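orkavard-bench

Control code, link drawings and logs for a multi-finger gripper built in the Vuvwood shared workshop. The test task is handling parts on a mock computer board held upright in front of the arm.

Status

Works on our bench. Not packaged. Interfaces change without notice until the March tag.

Contents

drawings/ – link plates and bracket, DXF and STEP
firmware/ – joint controller, build with make
logs/ – 152 runs, one folder per run
tools/ – replay and plotting scripts

Log format

Each folder holds joints.csv, wrist video and notes.txt. Joint angles are in degrees, logged at 300 Hz. Video timestamps come from the host clock and drift against the joint log by up to 4 ms per run. Use tools/align.py before comparing the two.

86 runs have a filled-in notes.txt. The rest have an empty file, kept so the scripts do not fail.

Bench setup

1. Fix the gray tray upright above the aluminum rail, socket side toward the gripper.
2. Stand the 3.5-inch drive vertically at the left of the tray, blue handle up.
3. Check the hex-socket screws on the link plates before powering the joints.
4. Bring the fingers up to the start pose, pointing at the tray, and run tools/zero.py. 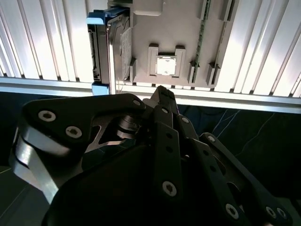 Known issues

Zeroing fails if a finger is resting on the tray. Back off and repeat.
The replay script ignores the last line of joints.csv.
Wrist video is overexposed in runs made with the bench lamp on full – no correction applied.

Maintainers

Lotte Vermeulen (firmware, logs)
Mirjam Verschueren (drawings)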